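Hinum Stacking Tray, off-white

Plastic, raised rim, rounded inside corners. Good for seed packets, screws, beads, craft bits, whatever rolls off the table. Holds about 10 small jars. Wipes clean, no dishwasher pls.

Item no. 1175. Sold singly or in a case of 80.

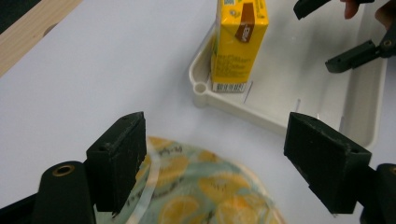

Shipping
Orders in by noon go out same day, Saturday orders go Monday. Cases ship from Winditstead, allow a extra day. Lids sold seperately. Gray back in stock March. Bulk pricing: ask for Hadiza Tamuno, ext. 296.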